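Zirar Tabletop Push Kit – Setup Guide
Section 4: Laying out the table and running your first push

By now you have bolted the arm down (Section 2) and convinced the controller that it exists (Section 3). If you skipped Section 3, the arm will let you know by doing nothing, very calmly, for as long as you care to watch.

Set aside an hour for this section. The fast readers among you will finish in half that and spend the other half redoing step 6.

What you need

The maple board
The bag of colored blocks
The push rod and its collar
The 4 mm hex key, which was in your hand a minute ago
A cloth with no fluff on it

4.1 Fitting the rod

1. Press the red stop button on the controller and leave it pressed. The status light turns amber.
2. Slide the rod into the collar, rounded end down, until it clicks. A rod that goes in without a click is not in.
3. Tighten the collar screw a quarter turn past snug. Two quarter turns is a half turn, and a half turn strips the thread. Replacement collars are sold by Zirar at a price we think will help you remember this.
4. Pull down gently on the rod. If it comes away in your hand, go back to step 2.

CAUTION: Keep fingers, sleeves, lanyards and cats off the table whenever the status light is green. The arm is slow but it does not get bored.

4.2 Setting the board

5. Wipe both faces of the board. Crumbs underneath will tilt it, and a tilted board sends cylinders on trips of their own.
6. Lay the board flat on the pegboard with its long edge facing you. Push it back until it stops, then check that it hasn't swung to one side. It has. Straighten it.
7. Release the stop button, choose Table > Touch Off from the menu, and let the rod find the surface. It will lower, pause, and come back up to its travel height. Write down the number on the screen. Support will ask for it, and "it was a normal sort of number" slows things down.

Note: Owners of the older Purkmont base should run Touch Off twice and keep the second number. The first one belongs to history.

4.3 Placing the blocks

8. Tip the blocks out somewhere other than the board, then place them by hand with space between the colors. Early users liked to line everything up like a shop window. The software copes better with a bit of a mess, and so will you once the arm has had its first turn.
9. Stand the rod clear of every block before you start a run. Use the jog keys for this. Bending the rod by hand to get it out of the way voids two pages of the warranty.

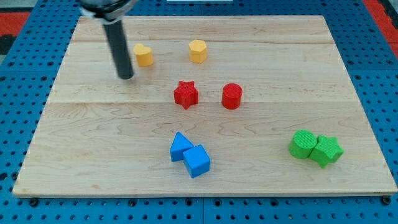
10. Open the Orozco panel and type an instruction in plain words. Short ones work best: "push the red star to the left" gets results, while "tidy up a bit" gets a long pause.
11. Press Run. The default speed is 50 percent. Leave it there until you have watched a full run from start to finish, with a hand near the stop button.
12. When the light goes back to amber, the run is over, whatever you may feel about the result.

Note: The kit pushes. It has no way to lift, flip or stack anything, and typing the instruction in capital letters has not changed this for any customer so far. If a block falls on its side, press stop and set it upright yourself.

4.4 If things go wrong

The rod drags on the wood.
Your Touch Off is stale. Repeat step 7. Do this after any bump to the table, including the ones you would prefer not to mention.

The rod passes over the blocks without meeting them.
See above, in the other direction.

The screen shows error 86.
The collar is loose. Repeat steps 1 to 4.

The arm pushes the wrong block.
Check your spelling, then the room lighting. Yellow is the usual victim of warm bulbs.

The log stops recording.
The controller keeps the last 500 runs and then waits for you to export them. Use Log > Export and carry on.

Section 4 was revised by Citlali Lozano on Friday, April 4, 2025. Getsemaní Arellano tested the steps in the order printed, and asks that you do too.

Continue to Section 5: Recording your own runs.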